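Arm trouble, and what we've changed

Quick one this time as we're still catching up. Most of you will have heard that the Vida arm stopped itself mid-job on Tuesday and then, on restart, closed its gripper when it should have stayed open. No one hurt, nothing broken. But it shouldn't have done it, and it took us far too long to work out why.

Short version - the control software (Plullura) kept the last command in its queue after the stop. Clear the stop, press resume, and the old command runs before the new one. So a "close" that was meant for an object picked up a minute ago gets carried out on whatever happens to be there. Could be thin air. Could be a thumb.

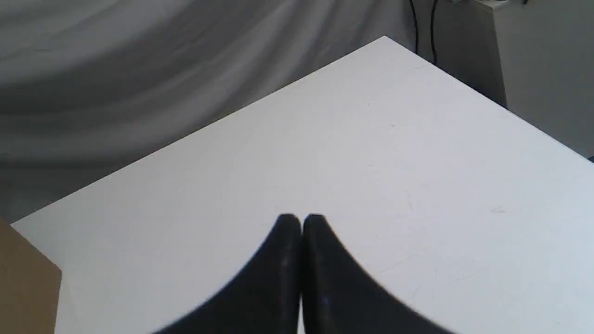 We first thought it was the fingers sticking. Took them off, cleaned them, put them back, ran the open and close test 23 times. Fine every time. Then somebody tried stopping it halfway through a move and there it was, on the fourth go. After that we could make it happen whenever we wanted, so long as the stop came during a close. Error 102 in the log each time, which the manual lists as "information only". Not any more as far as we're concerned.

Restik, who look after the arm for us, have been told and have the logs. They were decent about it. A fix is promised but no date yet so please dont hold your breath. 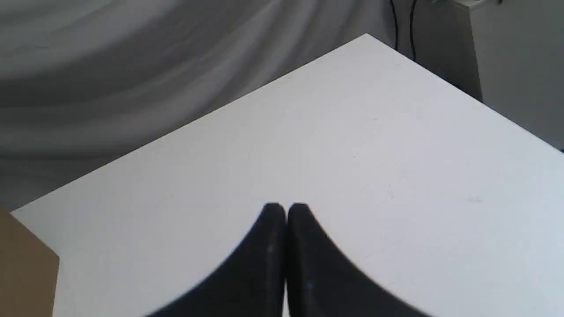 Until the fix arrives, every restart is done on a bare table. Take everything off first, hands included, and do one full open and close with nothing in reach before any work goes back on. The fingers should come to rest side by side over the white top, tips nearly touching and nothing between them. If they stop short, or shut before you've asked, hit the stop again and leave it. Don't try a second resume to see if it clears. It might well, and then we've lost the log.

Other changes, from now:

- Queue to be emptied by hand after any stop. It's the second menu, not the first.
- Speed stays at the lowest setting for the first 5 moves after a restart.
- Two people for any restart. One on the stop button, doing nothing else.
- Error 102 goes in the book, with the time, even if the arm looks fine afterwards.

Yes it's slower. We lost most of a morning to it already this week and the Evura trials are behind as a result. Can't be helped. 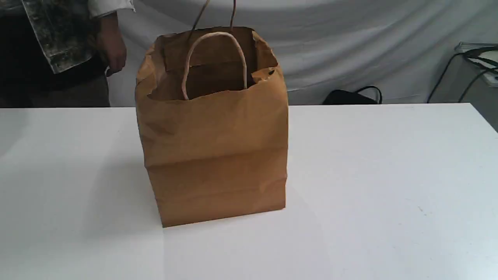 Soft items are the ones to watch. A hard box shows you straight away if the grip is wrong, but paper just gives, and you can miss a bad close completely. With something like the brown carrier with the twisted handles, keep well back from the table before the arm is woken up, and check the rim and the creases afterwards so you know what was there before the next run. Handles are a snag risk as well, so go in slow. If a handle does catch, stop the arm and free it with the power off, never with the arm paused. Paused is not off!

Anyone who has had an odd restart in the last few weeks and put it down to bad luck, please tell us, even if you only half rember it. We think there may have been a couple before this one. The new restart sheet is taped up by the stop button and replaces the old one, which should go in the bin.

Contact the robot workshop desk | © Robot Workshop Newsletter, all rights reserved | Back to top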